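The Flisside Film Society is pleased to share its notes on Nistberg, the animated feature which opened the September season at the Plollcombe Picture House. The notes follow in this thread. Plot details are kept to the first act.

Nistberg is set in a mountain town where the post has stopped arriving. Ilse, a retired sorter, decides to walk over the pass and find out why. Her grandson goes with her, against the wishes of the whole family. The film runs 99 minutes.

The studio, Ghasemi, is known to our members for its short films. This is its first full-length work. Viewers who remember the shorts will recognize the rounded hands, the long pauses and the fondness for bad weather.

The opening is slow. Ilse is shown going through a working day that no longer has any work in it. She unlocks the office, lights the stove, sweeps, and locks up again. There is no dialogue until she meets the baker on the way home. We would ask parents of younger children to be patient with this section.

Once the pair leave town the pace improves a great deal. The crossing of the frozen lake is the best sequence in the film. The sound is reduced to footsteps and the creak of the ice, and the grandson's chatter stops in the middle of a word.
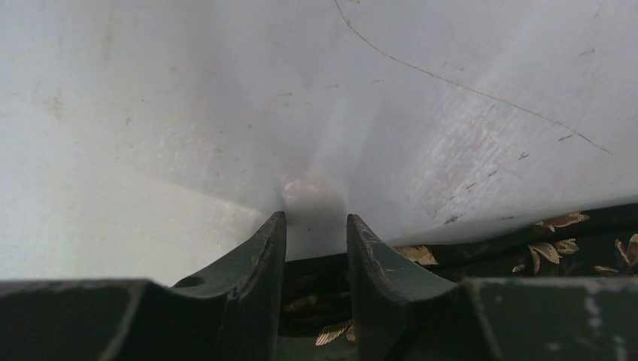

Yupin Srisuk
Program Editor, Flisside Film Society

On the drawing: backgrounds are painted, and the figures are laid over them with a heavy pencil line. In the indoor scenes this works very well. In some of the crowd scenes at the market the figures seem to float above the street, and the eye is drawn to the wrong person.

On the voices: the leads are strong. The grandson is played as a real child, with interruptions and sulks, and he is allowed to be wrong. The innkeeper is played much too broadly and appears to belong to another film.

On the music: the score is for strings and a single accordion. It is used sparingly in the first hour. The final act leans on it heavily, and one farewell would have been more moving in silence.

The middle of the film has a weakness which members raised after the screening. A long flashback explains how Ilse came to work at the post office. It repeats what the opening has already told us, and it leaves the grandson asleep in a barn for the duration.

The ending will divide audiences. The question of the missing post is answered, though in a single line that is easy to miss. The Society's view is that the answer is a fair one and that the last shot of the office is well earned.

Suitability: there is one fall on the ice and one scene with wolves, seen at a distance. We consider the film suitable for children of eight and over.

Nistberg will be shown 2 more times at Plollcombe, both at 3 p.m. Members are admitted on presentation of their card. The next title in the season will be announced on this account.

Comments

marl_and_clay: Agree about the innkeeper. My daughter liked him best, of course.

Dettie P.: Is the 3 p.m. one subtitled? The website doesn't say.

oldreelhand: I missed the line about the post completely and had to ask my wife in the car.

tobyfromthehill: the lake scene!! whole row stopped eating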